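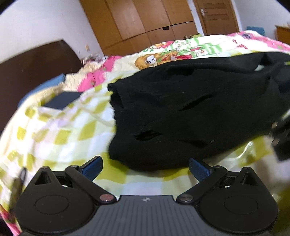

La prenda negra no perdona

Opinión

Cada vez que alguien publica una comparativa de pinzas, me voy derecho a ver qué agarraron. Casi siempre es un cubo. A veces una lata, si el autor se sentía aventurero. El cubo es un objeto muy educado: tiene caras paralelas, no se arruga y se queda donde lo dejaron. En mi casa no hay ninguno.

Lo que hay es ropa. Por eso llevo desde febrero probando pinzas de mano sobre la cama, con la sábana de cuadros puesta y una prenda negra encima, que es lo más parecido al infierno que puedo montar sin pedir permiso. El negro se come los pliegues. Para la cámara, una arruga profunda y un borde son casi lo mismo, y para los dedos la diferencia es todo: en el borde se agarra una capa, en la arruga se agarran dos o se agarra la sábana.

He pasado por tres modelos. El Lodent cierra con una fuerza admirable y la delicadeza de una puerta de garaje. El Trasham es más fino, pero trae unas yemas tan lisas que la tela se le escurre en cuanto uno levanta la muñeca, y el fabricante lo llama «contacto suave». El Azimi, el más barato, lo devolví a los dos días porque perdía la calibración si se le hablaba fuerte.

Con los tres llegué a la misma manía, que defiendo aquí aunque me cueste amistades: la yema importa más que el motor. Una almohadilla con textura, como las azules que uso ahora, y dos dedos cortos inclinados hacia dentro resuelven más que otros veinte newtons. La industria prefiere los newtons, claro. Se imprimen muy bien en una caja.

También sostengo que la cámara debe ir en la mano. Sé que las cenitales dan unas imágenes preciosas, ordenadas, casi de catálogo. Pero desde el techo no se ve lo que ocurre entre las dos puntas en el último centímetro, y el último centímetro es el trabajo entero. Desde la pinza se ve la yema llegando al borde de la tela, y de paso media habitación: el armario, la puerta, la manta estampada con su oso de dibujos animados. A mí ese desorden me parece un mérito. Un controlador que sólo ha visto fondos grises se lleva un disgusto el primer día que entra en un dormitorio.

Del controlador hablaré poco, por caridad. Drello me prometía adaptarse a cualquier tejido en unos 40 intentos. Los conté, que para eso me había puesto. En el intento 40 seguía pellizcando la sábana con la misma convicción que en el primero, y el programa me felicitaba por la sesión con una barrita verde.

Se me dirá que una cama no es un laboratorio y que así no hay manera de repetir nada. Es verdad a medias. La misma prenda no cae dos veces igual, y quien quiera una tabla limpia tendrá que pelearse con eso. Yo propongo pelearse. Que cada comparativa incluya ropa oscura, arrugada, tirada de cualquier modo, y que diga cuántas veces la pinza levantó una capa y cuántas se llevó media cama por delante. Mientras tanto seguiré leyendo las pruebas del cubo, que son cortas y siempre salen bien.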